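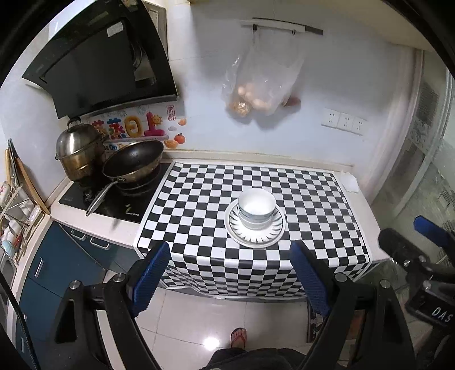
Checkered tablecloth on the kitchen counter next to the stove, bad idea??

Yeison Lozano
Posted Apr 9, 2021
Print | E-mail

Quick one, sorry for typing fast, on my break.

Tiny kitchen. One short run of counter, glass cooktop set into the left end of it, and the only clear stretch is to the right. We put a black and white checkered cloth over that part and let it hang down the front. Looks great. Hides the front of the cabinet too, which is ugly. Plates and bowls live on top of the cloth in a stack since the cupboard is full (rice, mostly).

My mother in law came by Sunday and said it's a fire hazard and also that the whole lot is going to slide off onto the floor one day. So:

1. How far does the cloth need to be from the burners? I cook in a big wok, on the right burner. The side nearest the cloth, I know.

2. Does the hanging part matter? It comes down over the front edge. No kids here but people brush past it.

3. Plates at the bottom, bowls nested on top. Is that ok or should they be separate? The bowls sit toward the back of the plate, not in the middle. Habit.

4. Grease. How often do you wash a thing like this? It's white squares half of it, so you can imagine.

Don't want to give up the cloth. If the answer is "get rid of it" fine, but tell me what to use instead that isn't boring. Budget is 40 dollars, maybe a bit over.

Thanks in advance

Yeison

Print | E-mail
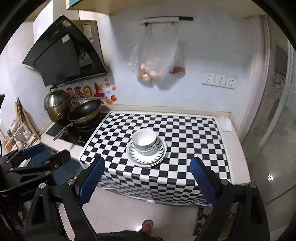
Mandellow Neighbors Help Desk, Kitchen & Home Team

Amparo Restrepo

Hi Yeison. I had a cloth by my stove for years in the Valderrama street apartment so I'll go in your order.

Distance. I'm not a fire inspector. What I did: put my wok on the burner, full size, handle where it really goes when I cook, and then looked at how near the cloth was to the WOK, not to the burner. A big wok sticks out way past the grate. I wanted a good foot of bare counter and ended up folding one end of the cloth under to get it. Didn't have a foot to spare in the second kitchen so there I just took the cloth off before cooking and put it back after. Takes ten seconds if the dishes are somewhere else. Takes forever if they're on it, so you don't bother, so move the dishes. If you can't get the space then that's your answer, cloth comes off every time the stove goes on.

Also where does your wok handle point? Mine used to hang out past the front of the stove and my hip caught it twice. Turn it in, but not over the other burner if that one's lit.

The hanging part. This is what your mother in law is right about. A cloth hanging over the front gets grabbed. You drop a spoon, you go down for it, you come up holding cloth. The dishes keep it from moving until they don't. Two fixes:

- cut it or fold it so it only drops a couple inches
- or hold it down. I used the clips made for picnic tables, they only work if your counter has a lip to grip. Mine did. In the new place it doesn't, so I put non slip shelf liner underneath, the rubbery mesh kind, cut smaller than the cloth so it doesn't show

The liner grips fine on a clean counter. On a greasy one it slides around and you may as well not have it. Wipe first, let it dry, then liner, then cloth.

Stacking. Plates under bowls is normal. Put the bowls in the center though. Off to one side the stack tips when somebody leans on the edge of the plate to grab something. And don't go high. I keep four bowls max in a stack, after that they get wobbly and I chip the rims getting them apart. If yours have a pattern on the outside a chipped rim shows right away, ask me how I know

Grease. Once a week for me and I fry a lot. Cotton: dish soap straight on the spots, leave it a while, then a warm wash. No softener, it makes the next grease spots harder to get out (my experience anyway). The hanging bit gets dirty later than the top but wash it all together or the whites go two different colors. Black squares fade if you go too hot. Don't dry it on high either, mine came out shorter on one side and never hung straight again.

If it's vinyl or anything plastic feeling, just wipe it, and keep it even farther off. That stuff melts and stinks.

Print | E-mail

Volodymyr Levchenko

take it off when your cooking. put it back on after. done

also run the hood, half the grease wont land on the cloth in the first place

Print | E-mail

Ulises Mosquera

Agree with most of Amparo. Adding the "instead of" part becuase you asked.

Peel and stick on the cabinet front. If hiding the cabinet is the real reason for the hang, just cover the cabinet. Checkered vinyl by the roll, I got mine from Bultow for 18 and had half left. Then no cloth has to go over the edge at all. Clean the doors with something that cuts grease first, wait overnight, THEN stick. I skipped the wait, the corners came up by May.

Tile on the counter. Best looking, not in your budget. I was quoted around 300 for a counter shorter than yours probably. And renters can't anyway.

Big tray. This is what I have now. Flat metal tray with a rim, plates and bowls on it, cloth under it if you want the cloth. When you cook you lift the whole tray and move it to the table. One trip. The rim stops stuff walking off the edge. Measure your widest plate and add a bit, I bought one too narrow and had to give it to my sister

Wall shelf. If there's free wall over that side, a short shelf gets the plates off the counter completely. Needs studs or proper anchors, plates are heavier than they look. Wouldn't put it right over the burners, everything up there gets sticky.

If it was me: tray plus peel and stick, keep the cloth but cut it to just the flat part. Hem it or it frays in the wash. A strip of iron on hem tape does it, no sewing.

One more, check the cloth isn't covering a seam where water sits. Lift it once in a while and look. Mine had a damp patch by the wall that I didn't find for weeks and the counter had swelled up.

Print | E-mail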